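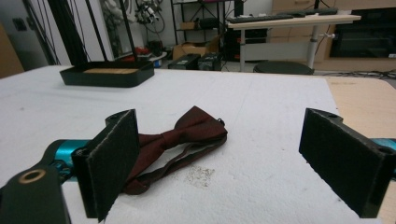 Maroon bow tie with adjustable neck strap.

How to Read a Junk Removal Quote Before You Sign It
Posted 11/23/24 by Mỹ Đặng

I cleared out my uncle's house in Tarstead in June and got three quotes for the job. I didn't fully believe any of them. Do it this way and you may overpay a little less than I did.

Step 1. Sort first, call second.
Clothes and small stuff go in bags. Keep those away from furniture and anything with a plug. Haulers love a mixed pile. They price it by eye, and their eyes are generous to them.

Step 2. Ask what "full truck" means.
One outfit in Vedmont told me 15 cubic yards. Another wouldn't say. Get the number in writing, and get the price for a half load too.

Step 3. Find the extras.
My first quote was $719 "all in." Then came $32 for each mattress and $103 for stairs. Ask about stairs, tires, paint, refrigerators and distance from the curb. If the answer is "we'll see when we get there," call someone else.

Step 4. Question the donation promise.
Plenty of companies say they donate whatever is usable. Ask where, and ask for a receipt. Habibur Khan at Ndlovu Hauling gave me the name of a shop and I checked it. The other two changed the subject.

Step 5. Pay after the truck is loaded.
A small deposit is fine. The whole bill up front is a no from me, discount or no discount.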